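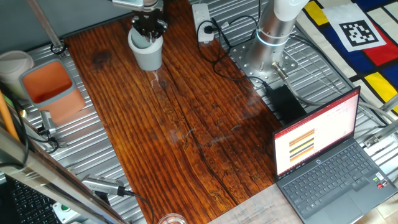
Oanh Âu reckons the board wants one more coat before it goes anywhere near a kitchen, and I reckon she's right, though I love it as it is. That dark red-brown colour! The grain and knots have come up beautifully under the gloss, and I'm glad we left the long cracks alone instead of filling them.

Saturday, March 7, 2020

Workshop to ourselves, so a good long go at the serving board. There's a whitish streak in the finish, on the stretch near the grey cup. Could be bloom in the varnish, could be something off the bottom of a cup. Try a soft cloth and a dab of the Rieger polish first. If that doesn't shift it, flat back with 1,000 grit (not the 500, Oanh, I saw you reach for it) and recoat.

Varnish left: one tin of Goltia gloss, 500 mL, plenty for 2 thin coats. Leave 20 hours between them, longer if it's muggy.

Still to sort:
Underside, hasn't been touched since the first sanding
Rubber feet or no feet (I say feet, so it doesn't skate about on the metal table)
Ring Kudotus about a second slab, same colour if they've got one

Really chuffed with this one. Oanh wants a longer one next, for the big table at her mum's.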